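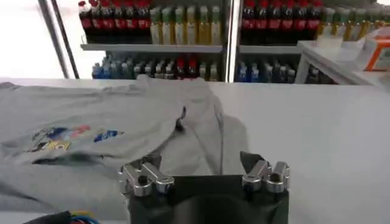 How to Get Set-In Deodorant Marks Out of a T-Shirt

You need white vinegar, baking soda, an old toothbrush and a basin. Skip the bleach. It can react with what's left of the deodorant and turn the marks yellow.

1. Turn the shirt inside out. The buildup is on the inside of the underarm, and scrubbing the outside only roughs up the fabric.

2. Mix one part vinegar with 3 parts cool water, enough to cover the underarms. Soak for 30 minutes.

3. Squeeze out the water, but don't wring. Make a thick paste of baking soda and water and spread it over the marks. It will fizz a little.

4. Brush lightly along the knit, then leave the paste on until it dries.

5. Rinse well and wash as usual. Check the care label first - most cotton is fine in warm water.

6. Hang the shirt up to dry. Dryer heat sets whatever is left, so wait until the marks are gone before you use it.
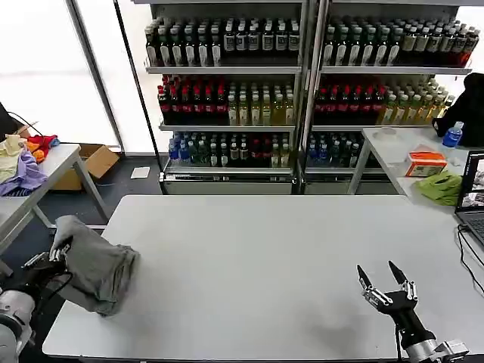

Elier wrote in to say that one round did nothing for an old work shirt, but a second soak left overnight cleared it.

Old marks often need two rounds. If the fabric still feels stiff, go back to step 3.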